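## Flu shots at Beaudoin: what our survey found

Our project started with a simple question: why do so many students at Beaudoin skip the flu shot when the clinic is a short walk from the cafeteria? We had a great time finding out, and we think the answers could help the school plan its next clinic.

### What we did

In February we handed out a one-page survey during homeroom and got 276 completed forms back. No names were collected. We asked whether students had gotten a flu shot that season, and if they hadn't, what the main reason was. We typed everything into Cernitz, the spreadsheet program our school uses, and checked each other's entries before making any charts.

### What we found

Only 39 percent of the students who answered had gotten the shot. We expected fear of needles to be the top reason for skipping it, so we were really surprised - the most common answer was "I didn't know when the clinic was." Forgetting the consent form came second. Needles were third!

Students who rode the Grumudwood bus were the least likely to be vaccinated. The clinic ran after the last bell, and their bus leaves early, so they would have needed a ride home.

### What we tried

We made a poster and a 30-second announcement, then asked 50 students from the original group to compare them with the school's old flyer. Most liked our poster better, mainly for having the date in huge letters. The announcement got mixed reviews (the music was too loud, and we agree).

### Problems

Our sample left out anyone absent that morning, and some of them were probably home with the flu. We also forgot to ask about shots from a family doctor as a separate question, so we can't say how many students used the school clinic. 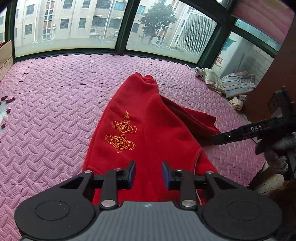 *By the Ekodero student health group | 2019-08-22*

**Next steps:** We want to repeat the survey with the missing question added, and ask the school to try a lunchtime clinic so the Grumudwood riders can come too.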